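June, up since before 6 and writing this at the kitchen table

Well, the train thing is finally settled, sort of. I've been going back and forth for weeks about whether to ride out to Stockdale on the slow line or drive the whole way like a sensible person, and last night I just bought the ticket. One way, window seat, 70 dollars with the bike thrown in. I felt a little sick when I pushed the button and then I made popcorn and felt great.

The plan is to get off at Stockdale, pedal along the river as far as Bultside, sleep there, and then see how my knees are doing before I commit to the hill at Mirkell. Everybody at work thinks the hill is the whole point. I think the river is the whole point. I rode a piece of it years ago, back when the path was mostly gravel and goose droppings, and there was one bend where the cottonwoods lean way out and the air goes cold all at once. I've thought about that bend in more staff meetings than I should admit.

So today was a packing day, which I love way too much. I laid everything out on the bed and then put half of it back in the closet, and then an hour later I went and got some of it out again (the gray sweater, mainly). The raincoat is coming. The good raincoat, I mean, the one that makes me look like a mailbox. I was going to take two books and I'm down to one, a fat mystery I've started three times and never gotten past the funeral. If I'm stuck in a tent in the rain with nothing else to read I might find out who did it.

Food is where I always go overboard. I made the oat bars again, with the dried cherries this time and a lot more salt than the recipe says, and they came out so much better! The last batch tasted like a craft project. I also bought the tiny jar of mustard for 99 cents because it was cute and because cheese sandwiches get sad by the second day.

Took the bike around the block with both bags on after lunch. It handles like a cow. There's a wobble when I stand up on the pedals and I can't tell if it's the rack or me, so I moved the heavy stuff lower and tried again and it was a bit better, or I was expecting it by then. Need to pump the back tire before I go. Need to find the pump before that.

Oh, and the campground at Bultside called back. They only had the spots by the road left, 10 dollars a night, and the man on the phone was so apologetic about the trucks that I ended up cheering him up. I've got earplugs. I slept through a tornado siren once.

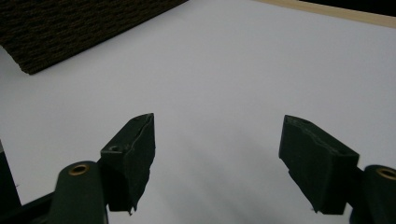
Dark green and a touch of brass. My favorite colors lately.

Made soup for supper from whatever was going soft in the crisper, which was mostly carrots. Ate it on the back steps and listened to the neighbor's sprinkler hit the fence over and over. The tomatoes have flowers now and I'm going to miss the first part of that, but they'll manage. I did move the basil into the shade – it sulks if it gets the whole afternoon.

Still to do: cancel the paper, call Skiltar about the spare key, wash the blue bottle because it smells like old lemonade, and cut my toenails (sorry, but it matters on a long ride). The train leaves at 8 and I want to be there early so I don't have to wrestle the bike past a whole line of people.

I keep looking at the map. Going to bed now with the window open.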